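Re: [laundry-list] Cold water only, two months in

Gleice Assunção wrote:
> We switched the whole house to cold in September and I can't tell
> the difference. The Trusness sheet says 64 percent of the cost of a
> load is heating the water, so that's money in your pocket. The
> enzyme powders are made for it now. Denim comes out better, if
> anything. Why is anyone still using the warm setting?

Gleice, I'm glad it works for you, but I'd like to know where that 64 comes from before I repeat it to my sister. I read the sheet twice. It doesn't say what kind of heater they had, what they paid for power, or how cold the water was going in. A house with gas and a house with an old electric tank are not going to get the same answer.

Also, "I can't tell the difference" is what people say about most things after two months. Body oil builds up slowly. I had a set of pillowcases that seemed fine all winter and then smelled like a bus the first humid week. Was that the cold water? Maybe. I had also changed to the Nosa powder, so I can't prove a thing, and I don't think you can either.

On denim I'll give you half a point. My dark jeans do hold their color longer in cold. Work shirts with sunscreen on the collar do not come clean, and I've tried soaking them for over 6 hours.

What would convince me is somebody splitting a batch of the same towels, same powder, same machine, and running them 200 times each way. Awwad said on this list that he'd seen a test like that from Brastitz. I asked for a link and got nothing — if anyone has it, please post it.

Until then I'm doing sheets and towels warm, and everything else cold.
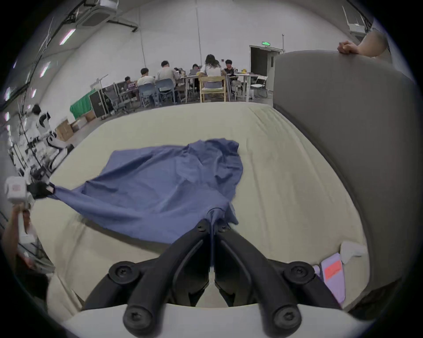
And please, no more advice about vinegar. I tried that too, and all I got was a kitchen that smelled like pickles.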